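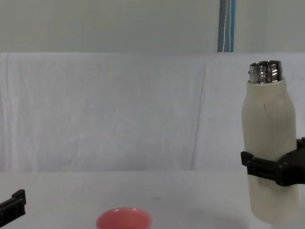 Altitude reads 141 m high on the ground station after a cold start. I fly a Zomville fixed-wing with an Indari barometric logger. The logger sits beside my drink in the cockpit bag, a cream-white bottle with a bare metal screw neck. Could a sealed bottle affect the sensor?

Asked in June, 3 replies

Reply 1
No. Check the pressure setting. Mine was wrong for a whole season.

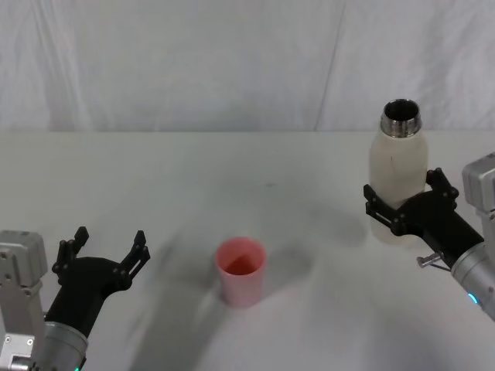
White bottle held above a pink cup on the table.

Reply 2
The bottle is irrelevant. The Sivton ground software keeps the last QNH entered - a 5 hPa error gives you most of that offset. Enter the current value before arming, then wait 6 minutes for the sensor to settle.

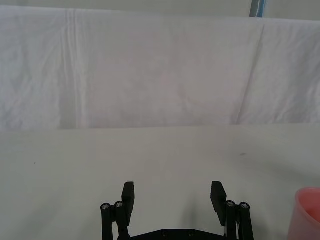

If the offset remains, compare against GPS height at a surveyed point.

Reply 3
Same fault at Blöndal. Never fixed it, sold the logger.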